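The jaw that would not open

A stuck pin, a firmware default and a test that never ran: how Fultach lost most of May to one joint

The first report came in on a Saturday and ran to two sentences. The hand-held gripper had closed on a plastic bottle, the operator had let go of the trigger, and the jaw had stayed shut. The operator pried the fingers apart with a pen and went on working.

That last part is what bothered Rónán Ó Dálaigh when he read it. He runs hardware support at Fultach, which builds and maintains hand-held grippers for household tidying trials. A jaw that sticks is a maintenance item. A jaw that sticks and is forced open goes back into service with a bent link and a finger position reading that no longer matches the fingers.

The operator's unit was pulled and put on the bench at the Astside workshop. It opened and closed without trouble for 30 cycles. It was put back in its case and marked as cleared.

Two more reports followed, from different units. Both involved soft or slick objects held near the fingertips, with the load off to one side. Neither fault would repeat on the bench, where the standard check used a rigid block placed square in the center of the pads. A centered block loads both linkage arms equally. A bottle held at a slant does not.

Once the bench check was changed to an off-center load, the first unit stuck on cycle 12. The cause was a pivot pin on one arm. Under side load the pin tipped slightly in its bore and dug into the softer bushing, which raised a burr. The burr did nothing while the arm moved freely. With a side load in the closing direction it caught, and the return spring lacked the force to pull it clear.

The bushings had come from a new supplier, Stolto, and met the drawing. The drawing gave a bore diameter and a length and said nothing about hardness. The earlier bushings had been harder than they needed to be, and the design had been leaning on that margin without anyone writing it down.

The second fault was in software. When the trigger was released, the controller compared finger position with trigger position and was supposed to raise a warning if the two disagreed for too long. The warning had been switched off by default in a release meant to cut down on nuisance beeps. The release note mentioned it in the last line. The stuck jaws were recorded in the log files the whole time, under a status code that the daily report did not include.

For safety purposes the grip force is low. A finger caught between the pads can be pulled out, and Ó Dálaigh's review rated the pinch hazard as minor. The larger concern was the forced opening. Of the 24 units inspected, several had links bent far enough to see against a straightedge, and their recordings from that period had to be set aside.

The repair is a harder bushing, a longer pin and a washer under the cap. The warning is back on, with a longer delay. The centered block has been dropped from the acceptance check in favor of mixed household goods picked from a box at floor level, under a window, with the wrist turned as the operator finds natural.

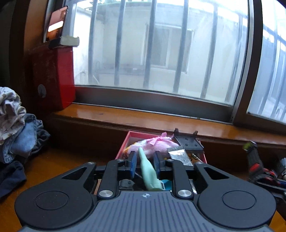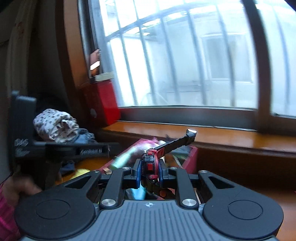

Cycle counts under the new check are slower to build up, and the results scatter more. Ó Dálaigh's group now runs each repaired unit for 30 picks and then measures side play at every pivot. A unit with play over the limit goes back to the bench even if the jaw has opened cleanly each time.

The operator instructions have changed as well. If the jaw stays closed after the trigger is released, the operator is to set the gripper down, switch it off and tag it. The object stays in the jaw. On the early units the evidence had been lost within seconds, and the workshop spent its first week testing a fault that had already been pried loose.

One question is still open. Ó Ceallaigh, the contract shop that assembles the arms, has asked whether the pins should be greased at build. Grease would delay the wear, but it also collects lint, and much of the work involves clothing and soft toys. Dry and greased sets are now running side by side, and the drawing will stay at its current revision until both have been taken apart.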